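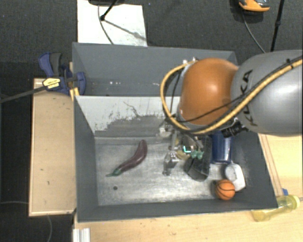 Testing My Patience, and My Testosterone

2025-01-24

I got an email from my gym in November offering members a discount on a "men's vitality panel." Three tubes of blood, a phone app, and a score out of 100. The company doing the testing is called Velent, and its poster had been hanging over the water fountain for months, so I suppose the poster did its job. I paid.

I should say up front that I'm not against men getting checked. My father treated a doctor's appointment as an admission of guilt, and it cost him. If a mustache or a silly hashtag gets a guy to make the call he's been putting off for six years, fine, grow the mustache. My problem is with what gets sold to him once he's on the phone.

The score came back 14 days later. I was a 61. The app showed this in orange with a little downward arrow, though I had never taken the test before, so I don't know what I was supposed to be down from. My testosterone was 460. I looked that up, as everybody does, and every chart I could find put it comfortably inside the normal range for a man my age. The app called it "suboptimal." It said men with my profile "often report" tiredness, poor sleep and less interest in exercise.

Well, sure. I'm in my fifties and I have a teenager learning to drive. I'd be worried about a man with my profile who didn't report those things.

Under the score was a button for a plan. The plan was a supplement called Clindemlow, which you take twice a day with food, and a follow-up panel every quarter. With the "founding member" price the whole thing came to $600 for the year, locked in through 2026. I read the Clindemlow page twice. It mentions a study. The study had no control group and lasted eight weeks, and the thing it measured was how the men said they felt. I've felt better after eight weeks of almost anything I had paid for.

A friend in my running group swears by it, and he's no fool. He says he's sleeping through the night for the first time in years. He also quit drinking on weeknights the same month he started the capsules. When I brought that up he said the capsules gave him the motivation. I can't prove they didn't.

So I took the printout to my regular doctor at the Nilotgate clinic, half expecting to be told off. She wasn't impressed with the score but she did read the actual numbers, and she skipped right past the testosterone. She wanted to talk about my blood pressure, which Velent hadn't measured, and asked when I'd last had my colon looked at. The answer was never. She also asked how I was doing, then waited long enough that I had to come up with something better than "good." No app has done that to me yet.

I know what the comeback is. I wouldn't have gone in if the panel hadn't rattled me, so the panel worked. A couple of you have already told me so. Maybe. A smoke alarm that goes off every time you make toast will also get you out of the house, but I'd still take it back to the store.

The blood pressure is a bit high, by the way. I have a cuff now, and I'm supposed to write down a reading each morning before coffee, a rule I've broken twice this week. The colonoscopy is booked. I canceled the Velent membership, which took two emails and a phone call, and they still send me the orange arrow.

I'm halfway through Halilović's book on the history of patent medicines, a Christmas present from my wife, who may have been making a point. I'll write something on it when I'm done. The chapter on electric belts is great.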